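Ireo two-finger gripper kit: three months of small jobs

The Ireo is a two-finger gripper with a small camera at the wrist, sold as a kit by Terinel. I paid 433 euros for it in December, plus postage, and have used it most evenings since on an arm I already owned. The arm is a secondhand Wurnen, and I won't say much about that here except that the Ireo bolts straight on to it.

I wanted a gripper for light household jobs: wiping things, picking up paper and cloth, pressing a switch. My last one was fine with wooden blocks and hopeless with anything soft.

In the box

You get the two fingers, the linkages already put together, the motor, the camera and its bracket, a cable, a bag of screws and a hex key. The instructions are a single folded sheet with drawings and hardly any words. Mine had step five printed twice and step six missing. Joaquín Escobar, who answers the support mail at Terinel, sent me the right page the next morning.

Building it took me an evening. The linkages come done, so most of that time went on the camera bracket and on feeding the cable through. The screws are a decent quality and none of them stripped. I did have to go round and tighten a few after the first week, and again in the second month, so keep the hex key somewhere you can find it.

The cable is my main complaint about the build. It is thin, it hangs down under the fingers, and there is nothing in the kit to hold it back. I added a clip of my own.

Setting up

The software found the gripper on the first try. Calibration asks you to close the fingers on nothing, then on a card of known thickness, then to open them fully. It takes a couple of minutes and has to be repeated if you unplug the motor, which I do a lot. The force setting goes from 0 to 500, with no units given. For paper and tissue I stay at the bottom end.

In use

Both fingers stay parallel as they open and close, and the tips are square and blocky. On thin material this works well. A folded sheet goes in between them and is held along a good length of the finger, so it doesn't swing about as much as it did with my old gripper, which had narrow rounded tips.

Wall work is harder. The arm has to come in from below or from the side, and the fingers are thick enough to hide part of whatever you are trying to reach. You learn to watch the part of the switch you can still see and steer by that. 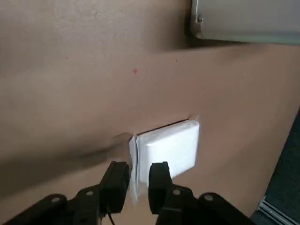 Wrist camera view with a thin white sheet in the fingers, up against a light switch.

The camera is better than I expected at this price. On a plain beige wall it still picks out the edge of a white plate, and small marks on the paint show up too. The gripper throws its own shadow on a wall when it gets close, and the tracking software sometimes takes the shadow for an edge. Turning on a second lamp on the other side of the room mostly cured that for me.

Glossy white surfaces are the other weak spot. Exposure is automatic and you can't lock it. I wrote to ask and was told a manual setting is planned, with no date.

I kept a log of every grasp for the first two months, and it came to 2518. I had meant to sort them by material and haven't. Going by memory, most of the failures were tissue that tore because I had left the force too high, and the rest were plastic bags.

Compared with the Zúñiga

Lilibeth Dela Peña lent me her Zúñiga gripper for a fortnight so I could try them on the same arm. The Zúñiga is stronger and quieter, and its cable runs inside the body. It costs a good deal more and has no camera. For lifting tins and jars I would take it over the Ireo. With paper I saw no difference in the grip, and I missed having the view from the wrist.

Wear

After three months the finger tips have lost a little of their edge and the linkages have a slight wobble when fully open. Closed, they are still tight. Spare tips are sold in pairs and fit with one screw each. The motor gets warm after half an hour of steady work, and I let it rest then.

Good: price, wrist camera, grip on thin sheets, quick replies from support.
Less good: loose cable, no exposure lock, poor printed instructions, thick fingers near a wall.

I'm keeping mine. If you mostly lift heavy things, look at the Zúñiga first.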